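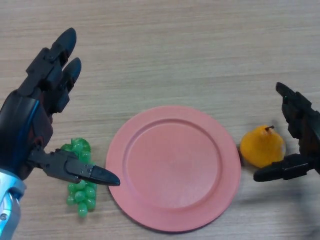 Carrasco Allotment and Kitchen Club: Members' Page

Stop telling people to eat in season

By Rocío Robles

Right. I have twenty minutes before the bus so this will be rough. Somebody has to say it and the newsletter is short of copy again.

I am tired of being told to eat in season. Tired of the posters, the tea towels with the months on them, the little wheel you turn to find out that in February you may have a leek. I grow leeks. I like leeks. I don't need a wheel.

The advice isn't wrong exactly. A strawberry in June from ten feet away is a better thing than a strawberry in November from a lorry. Fine. Everyone on this page knows that already, we've all got the stained fingers. My quarrel is with who gets told, and how, and in what tone of voice.

Last month I did a turn on the club table outside the library. A woman stopped with two kids and a bag from the Fillum on the corner. Grapes sticking out the top. One of our lot, I won't say who, told her grapes weren't in season. Quite kindly! With a leaflet! She looked at the grapes, looked at the leaflet, and went. Didn't come back for the free seeds either, which was the whole reason we were stood there.

What was she meant to do with that? Put the grapes back? Her children eat grapes. That's a win. Mine at that age ate toast and the corners off other toast. If a child will eat a grape in November you buy the grape and you say thank you to whoever drove it.

Po-yen Huang and I have been arguing about this by text for 3 weeks. His line is that shops will sell us anything all year and somebody has to push back, and if a gardening club won't then who will. I see that. But pushing at a shop and pushing at a tired woman outside a library are different jobs and we keep doing the second one, because she's nearer.

And season means what, anyway. Season where? Half of what gets called seasonal round here has sat in a cold store since autumn. Apples mostly. Pears too.
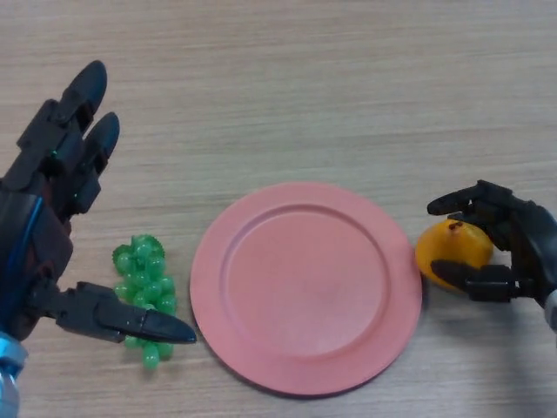
Grapes and a yellow-orange fruit, with a plate between them.

Nothing wrong with a cold store. It's a very old idea, my grandmother had hers under the stairs and it smelled of newspaper. But you can't wave a stored pear about as proof of virtue and then sniff at something off a boat. Some of it is closer than people like to think, once you put in the months of electricity. I am not going to do the sums, I haven't got them, and I notice the people with the wheel haven't either.

Pears, since I've started. A pear is the best argument against the whole business. It has a season of one afternoon. Hard, hard, hard, then you go to work and come home to soup. I've had pears off my own tree, picked by the book, laid out on slats, turned over like babies, and lost the lot. I've had a Fillum pear in March that was perfect. No moral to be found in that, I've looked.

What I'd like the club to do instead. Teach people to keep things. How to tell when a pear is ready (press by the stalk, not the belly). What goes in the fridge and what sulks in there. How to freeze grapes, which takes no skill whatever and will shut up a seven year old for a good quarter of an hour, though cut them lengthways for the little ones first and don't hand them a frozen whole one. What to do with the soft end of the bowl. Trinidad Bermúdez has a crumble for this that she's been promising to write down since before I joined. Trinidad, write it down.
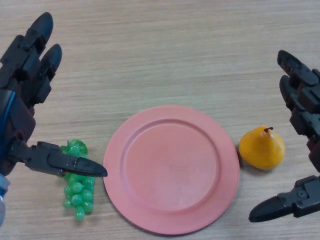
Half the fruit that gets wasted in my street goes in the bin because it looks a bit tired, and someone was never shown what to do next. I'd swap every poster we own for one decent evening on that. We had 109 leaflets left over from the library table, I know becuase I carried them home. Nobody's kitchen was improved by any of them, mine included, unless you count the one under the wobbly leg.

Iñaki Figueroa says I'm being soft, and that if you never tell people anything they never change. Maybe. I changed because the man on the next plot gave me a carrier bag of plums and stood there while I ate one. He didn't mention food miles. He didn't mention anything, he was eating one as well. I put my name down for a plot that week.

So hand over the plums. Put a plate out on the table next time, whatever there is, shop or plot, and let people eat and ask questions if they've got any. If it's November and there are grapes on it I will personaly take the complaints.

Bus. Replies to the usual box in the shed, Po-yen has already written his.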